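3. Resting position of light hollow items in open bins

2022-12-19 | By the Flelteo Household Storage Group
Print this page | E-mail this page
Reading time: 7 minutes

Figure 1. Ribbed cup lying on its side in an open grey bin. The worn patches on the floor are of the kind discussed in Section 3.4.

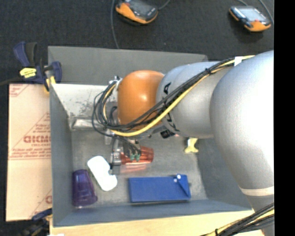 Which way up does a cup come to rest when it is put loosely into an open bin with other small items?

On its side, in most cases. A tapered cup released from hand height seldom stays on its base unless it lands squarely on it, and it seldom stays on its rim unless it is placed there on purpose. Once on its side it rolls in a short arc until it meets a wall or another item. The remainder of this section sets out how this was established and what it means for the use of the bin.

3.1 Items and bins

The items were drawn from the reuse counter at Titham, where small household goods are received, checked and put out again. They were divided into five classes: tapered cups, straight-sided beakers, shallow dishes, boxes with lids, and soft goods such as cloths and sponges. The first two classes are the subject of this section. The others were present as company, and are treated fully in Section 4.

Tapered cups were further described by their surface. A plain cup has a smooth outer wall. A ribbed cup has raised bands or flutes in the wall, which may run round the cup or from rim to base. Both kinds are common at the counter and both are received in a range of colours, many of them translucent. Handled mugs were left out, as the handle settles the resting position almost by itself and would have hidden the effect of the taper. Cups with cracks longer than a fingernail, or with a rim that no longer lay flat on a table, were also left out.

Four bins were used. All were rectangular, open at the top and grey, with an inside length of 620 mm. Two had been in daily service at the counter and had scuffed floors. The other two came from store and had seen no use beyond stacking. The walls of all four leant slightly outwards, so that empty bins could be nested. No liner was fitted to any of them during the main trial. A liner of thin felt was tried later, as described in Section 3.5.

3.2 Procedure

A single placement consisted of one item being let go inside the bin, at or just below the height of the top edge, with no attempt to direct it. The item was then left until it stopped moving. Its position was written down as base, rim or side, together with whether it touched a wall, touched another item, or lay free on the floor. For items on their sides the direction of the open end was noted with respect to the long walls.

The trial ran to 2000 placements, shared equally among the bins. Half were made into an empty bin and half into a bin that already held a small mixed load. The load was changed often enough that no one arrangement of items could govern the outcome. It always included at least one box and one soft item, and never covered the whole floor.

Cups that bounced out were picked up and the placement was repeated. This was rare and confined to the lightest cups. A placement was also repeated when the item came down on top of another and stayed there, as the aim at this stage was to study contact with the floor. Stacked outcomes belong to Section 4.

Items were wiped before use. Earlier work at Foulkes on tableware in drawers had shown that a sticky rim can hold a beaker upright on a slope from which a clean one would slide, and we wished to keep this out of the results.

3.3 Results for cups and beakers

Tapered cups ended on their sides in the large majority of placements, in both the empty and the loaded bins. Base-down rests were the next most frequent and rim-down rests the least. Straight-sided beakers stayed on their bases more often than tapered cups did, an outcome that agrees with their wider footing.

The path of a cup after it tips is fixed mainly by its taper. The rim is wider than the base, so the cup turns about a point on the floor somewhere beyond the base, and the rim travels further than the base does. In an empty bin this arc was normally ended by a long wall. The cup then lay with its rim against the wall or close to it, and with its base pointing back towards the middle. In a loaded bin the arc was shorter, and the stopping contact was as likely to be with a box as with the wall.

Ribbing changed the motion but had little effect on the final position. Cups with flutes running from rim to base rolled in small steps and stopped sooner. Cups with bands running round them rolled much as the plain ones did - in a few cases a little further, as the bands carry the weight on narrow lines and there is less rubbing against the floor. The share of cups ending on their sides was nearly the same for ribbed and plain surfaces.

Soft goods had the strongest influence of any item in the load. A cloth lying in the path of a cup stopped it at once, often with the cup half on the cloth and half on the floor. Such rests were steady. They also left the open end of the cup tilted upwards, so that the next small item was sometimes caught inside it. At the counter this is regarded as a nuisance, as the caught item tends to be missed when the bin is checked.

3.4 Condition of the floor

The scuffed floors differed from the clean ones in two ways. Their surface was uneven to the touch, and it was mottled to the eye, with paler patches where the finish had been rubbed. In the bins from service these patches lay mainly away from the corners, where items are let go and pulled out again. The corners themselves had kept more of their first finish.

Cups stopped a little sooner on the scuffed floors. The difference was clear for plain cups and slight for ribbed ones. It was too small to alter the order of the three resting positions, and we do not treat floor wear as a separate factor in what follows.

Wear has a second effect that matters more to the person using the bin. A translucent cup on a fresh, glossy floor gives a strong tinted reflection beneath it, and its lower outline can be hard to make out at a glance. On a dull floor the reflection is weaker. Staff at the Titham counter had reported that pale cups were overlooked more readily in new bins than in old ones, and the reports are in keeping with what we saw. Strong colours such as red and orange were easily found in either. Clear cups were the most often missed, whatever the state of the floor.

Soft shadow along the foot of the walls added to the difficulty. Lighting at the counter comes from overhead and slightly to one side, and the near wall of a deep bin shades a strip of floor next to it. As cups tend to roll to a long wall, this strip is exactly where many of them end up. Turning the bin so that its short wall faced the light reduced the shaded strip, and was adopted for the rest of the work.

3.5 Use of space

A cup on its side takes up more floor than the same cup on its base, and it also denies the use of the wedge-shaped gap between its wall and the floor. When several cups lie against the same long wall their rims tend to meet first, leaving narrow triangles of open floor between their bases. These are too small for a box and are seldom filled by anything except cloths.

Three remedies were tried on a small scale. The first was a liner of thin felt, which shortened the roll and spread the cups more evenly over the floor. It did not raise the share of cups resting on their bases by any useful amount. The second was a shallow tray with round wells, obtained from Pelow, which held cups upright so long as they were placed by hand. Cups dropped over the tray fell across the wells and lay on their sides as before, now slightly raised. The third was to nest like cups before putting them in. Nested cups also lay on their sides, but a nest of cups takes hardly more floor than one cup does, and its greater weight keeps it where it is put.

Nesting was the only one of the three to be kept. It calls for cups of matching taper. Ribbed cups nest poorly when the ribs stand out on the inner wall as well as the outer, and they may jam if pressed together. The practice now followed is to nest plain cups, to lay ribbed cups singly along one long wall with all their rims pointing the same way, and to keep cloths in a separate bin altogether.

3.6 Limits

All placements were made from a single height, and a lower release would be expected to leave more items on their bases. The bins were level throughout. In service they are often stood on a slope, such as the lip of a trolley, and a cup on its side will then find the lower wall regardless of where it first tips. A short run on a tilted bench was made in February and bears this out, though it was done with plain cups only and is not included in the totals.

The cups were also empty. At the counter they may arrive with spoons, lids or paper inside, and the added weight shifts the balance point in ways that depend on the contents. Lidded cups behave more like beakers and are taken up with the boxes in Section 4.2.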